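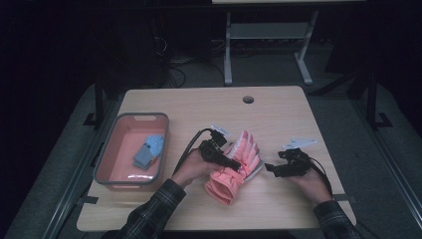

机器能做家务了吗：从一只手套说起

03/09/2026

上个月搬完家，我把冬天的东西翻出来重新收，手套、围巾、袜子，一共装了两个抽屉。收到一半我开始想，这种活什么时候能交给机器。我在工厂里做过几年产线调试，后来转去写设备手册，对自动化不算外行，但也谈不上专家。下面写的是我自己的看法，有不对的地方欢迎留言指出。

先说手套为什么难

粉色那只是冬天或滑雪戴的那种厚手套，夹了棉，手指一根根鼓着，袖口那一圈皱在一起，翻到了桌面上。人拿起它不需要想，捏住哪里都行，甩一下，袖口就顺了。两指夹爪就不一样。夹得浅，里面的填充物会滑开；夹得深，整只手套会跟着变形，原来算好的位置就不准了。

所以画面里是人手握着夹爪在干，左边那只夹着手套，右边那只张开了悬在旁边，还没碰到。用夹爪干活和直接用手干活差别很大，手指的触感没了，只剩下开和合。我借朋友的一副试过类似的东西，让我把一件毛衣对折，第一次用了将近三分钟，折出来像一团抹布。练了一个下午，能做到一分钟以内，但还是不好看。

桌子左边的盒子是粉色底、深灰边，里面有一件揉着的浅蓝色小东西，还有一块叠起来的灰蓝色布料。对人来说，从盒子里拿东西最不费事。对机器来说，盒子壁会挡住夹爪，两块颜色接近的布挨在一起，它得先判断哪条边属于哪一块。我以前在产线上见过一台抓取设备，料框里的零件全是硬的，形状也固定，贴着框边的那几个照样经常抓不出来，最后是在框底垫了一块斜板才解决。布料没有斜板可垫。

车间里的情况

说车间要比说家里容易一些，因为车间可以为机器改。我待过的那家厂叫Gindora，做包装，有一条装袋线。最早想上自动化的是装袋这一步，结果先做成的是码垛，因为箱子是方的，重量一样，来的方向也一样。装袋拖了很久。袋口打不开，或者打开了一半又粘回去，这种事一个班里总要碰上几回，每次都得有人过去用手捻一下。

当时的班长Serpil Karabulut做过一份记录，连续记了一个班，设备停了19次，其中大半和软的东西有关：袋子、标签底纸、缠绕膜的尾巴。真正的机械故障只有两次。这份记录我印象很深，后来写手册的时候，故障处理那一章我把“袋口未打开”放在了第一条。

去年我去Flelinstead看过一家洗衣厂，他们洗的是酒店的床单毛巾。床单展平、折叠、堆垛，机器做得很快，但把床单的两个角挂到夹子上，仍然是人在做。带我参观的Bülent Coşkun说，他们试过一套自动挂角的设备，新床单没问题，洗过很多次的旧床单边角变形，识别率就下来了。他给我的数字是每小时50件左右，同一个工位上熟练工比这快得多。那套设备现在还在用，只在夜班开。

毛巾折叠倒是基本不用人了。前提是毛巾尺寸统一，放上去的时候大致是平的。放的人还是得有一个。

家里的情况

家里没有统一尺寸这回事。我数了一下这次整理的两个抽屉，单件一共161件，光袜子就有四五种长度，手套有毛线的、皮的、带夹棉的，还有一只只剩左手。要是让机器来收，它得知道哪些是一双，剩的那只是扔还是留。后面这个问题我自己也没想好，暂时放回去了。

现在家里真正能用的自动化，我列一下自己的情况：

扫地机，用了三年，客厅和走廊可以，卧室不行，地上有充电线。
洗衣机和烘干机，没什么可说的，把衣服从一个倒进另一个还是我来。
洗碗机，装碗和取碗都是我。
窗帘电机，装好之后没再管过。

能看出来，做得好的都是关起门来转的活，水、热风、轮子。凡是要把东西拿起来放到另一个地方的，都还是人。我妹妹Beril买过一台叠衣机，牌子叫Plondex，花了2677块。要先把衣服一件件夹到入口上，夹好之后它叠得确实整齐，T恤和薄衬衫都行，童装太小，卫衣太厚。她用了一个冬天，后来放在阳台上当置物架，上面摆着两盆薄荷。

我问她最不满意什么，她说是夹衣服那一步和自己叠花的时间差不多。

用人手拿着夹爪做示范这条路

我觉得这个方向是讲得通的。以前教机器做事，要么写程序一个点一个点地示教，要么用操纵杆遥控，都慢。示教硬零件我做过，一个工位十几个点，半天能调完。软的东西没法这么调，每次拿起来形状都不同，点是死的。让人拿着和机器差不多的夹爪，把一件事反复做，至少动作是自然的，出了小差错怎么补救也包含在里面。比如袖口翻折了，人会先放下，换个地方再夹。这种补救动作写程序很难想全。

疑问也有几个。一是示范多少遍才够，换一只皮手套还算不算同一件事。二是光线和桌子，在固定的台面上做熟了，搬到别人家床边能不能行。三是力度，夹爪隔着一层，人自己也不太清楚用了多大的劲。我做调试的时候最怕的就是第三条，参数表上写得很清楚，现场的料换了一批，全部要重来。

时间上怎么看

单独一件事，比如把手套从桌上放进盒子，在布置好的台面上，我认为几年内可以做得比较稳。整个抽屉，包括配对、翻正、塞进去还能关上，我估计要久得多。车间里会先用起来，因为停机了旁边有人，价钱也摊得开。家里要等到便宜，还要等到夹坏一件毛衣之后有人赔。

以前的同事Hülya Akgül比我乐观，她觉得洗衣厂挂角那个工位三年内就没人了。我们为这个赌了一顿饭，从今年7月算起。

两个抽屉我最后还是自己收完的，用了一个晚上。下次打算写洗碗机的碗篮，我家那个一直放不下汤锅，换过两种摆法都不行。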